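포장 비닐, 자주 물어보시는 것들

Preteo 소분 가게를 하면서 쪽지로 받은 질문을 모아 봤어요. 생각날 때마다 고치는 글이라 순서는 좀 뒤죽박죽이에요! (2020년 6월 28일 고침)

비닐이 구겨져서 왔는데 괜찮은 건가요?
네, 괜찮아요. 저도 Hotholm에서 비닐을 받으면 한 번 접어서 상자에 넣어 두거든요. 구김은 그냥 생겨요. 다만 접힌 자리에 구멍이 났으면 꼭 사진 찍어서 보내 주세요, 바로 바꿔 드릴게요.

택배비는 얼마예요?
크기 상관없이 한 상자까지는 똑같아요. 제주는 조금 더 붙고요. 지난 12월에 80장 묶음을 없앴더니 아쉬워하는 분이 많아서 (저도 아쉬웠어요ㅠㅠ) 다시 넣을까 고민 중이에요.

다시 써도 되나요?
저는 마른 것 담았던 비닐은 탈탈 털어서 두세 번 더 써요. 기름진 걸 담았으면 그냥 버리고요. 씻어 쓰실 거면 뒤집어서 하루 말리세요.

무늬 있는 비닐은 속이 안 보이지 않나요?
반투명에 뽀얀 편이라 완전히 맑지는 않아요. 콩인지 씨앗인지 싶은 타원 무늬도 회갈색으로 흐릿하게 찍혀 있고요. 표면은 반들반들해서 불빛을 받으면 접힌 데가 하얗게 번쩍해요.
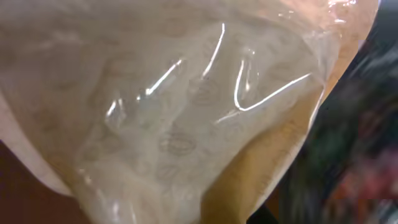
어떻게 버려요?
내용물을 비우고 비닐류로 내놓으시면 돼요. 스티커는 떼 주시고, 잘 안 떨어지면 그 부분만 가위로 잘라 내세요. 동네마다 배출 요일이 다르니 그건 확인해 보시고요~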